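Residents > Services > Bulky Items > Collection Changes

Menu Services Pay a Bill News Contact Search

Cundilport Household Collections
Thread, Tuesday

1/ Cundilport Household Collections is changing the way residents book the pickup of large furniture. The new arrangement begins in September and applies to every address within the town limits, including the Thoroddsen apartments. The main points are set out in the posts that follow.

2/ Bookings will be made by phone or through the Ulix booking page. Paper request cards will no longer be accepted at the front desk. Cards already handed in will be honored and do not need to be submitted again.

3/ Each household may book two free pickups per year. A pickup may include up to 13 items. A sofa counts as one item, with its loose cushions included. A table and its chairs are counted separately.
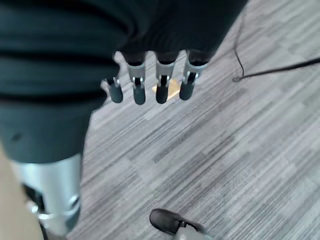 Reply from Thoroddsen Tenants: Our building shares one loading area, and last year sofas sat there for days before the truck came. Will each apartment get its own pickup date, or will the whole building be given one?

4/ Each apartment will receive its own date. Buildings with a shared loading area may also ask for a joint date, provided that the building office makes the request on behalf of all the households taking part. Items should not be placed in a shared area before the evening prior to collection.

5/ Items must be at the curb by 7 a.m. on the day of pickup. Crews do not enter homes, garages or stairwells. Residents who are unable to move furniture to the curb may request assisted pickup when booking. Assisted pickup carries a charge of $40, payable in advance.

6/ The booking number must be attached to each item and be readable from the street. Numbers written on a plain sheet of paper are acceptable. Items without a number will be left in place, and the household will be asked to bring them back onto the property the same day.

7/ Upholstered furniture in usable condition may be offered for reuse. Please select "reuse" on the Ulix page, or tell the operator when you call. These pieces are taken to the Nekix reuse hall, where they are inspected before being offered to other households.
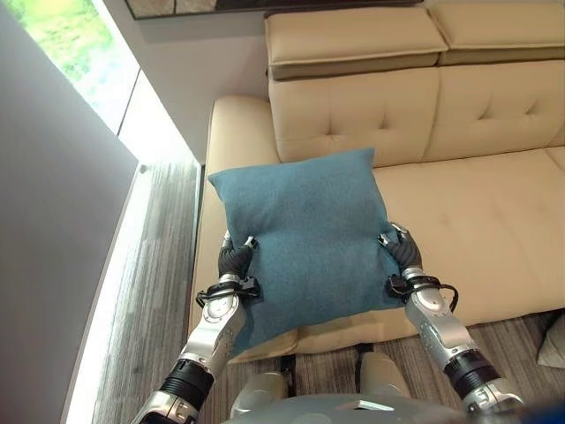 8/ To be accepted for reuse, a piece must have a sound frame and working legs, and its fire safety label must still be attached. Small tears along a seam are acceptable. Furniture with heavy staining, signs of insects or exposed springs will be sent for disposal. The decision of the hall staff is final.

9/ Mattresses are not accepted for reuse under any circumstances. They will be collected for disposal if sealed in a plastic mattress bag. Bags are sold at the front desk and at the Nekix hall.

10/ Cundilport households booked 2887 pickups last year, and a considerable share of the missed collections involved items put out on the wrong day. A reminder will now be sent by text message the day before each pickup. Residents who book by phone should confirm that the number on file is correct.

11/ Pickups may be canceled or moved without charge until noon on the day before collection. After that time, the booking will count toward the yearly allowance. Collections delayed by weather are moved to the next working day, and no new booking is needed.

12/ Questions about an existing booking should be sent by direct message with the booking number. Please do not post street addresses or phone numbers in public replies.

Comments

harborlane: Does a sectional count as one item or three? Ours comes apart.

Cundilport Household Collections: A sectional counts as one item if all of its parts are placed together at the curb.

mrs_o_west: Please keep the paper cards. My mother does not use the computer and waits forever on the phone line.

tidewater22: The $40 is fair for third floor walk-ups. Can it be paid in cash at the desk?

Cundilport Household Collections: Cash is accepted at the front desk during regular hours. Please bring the booking number with you.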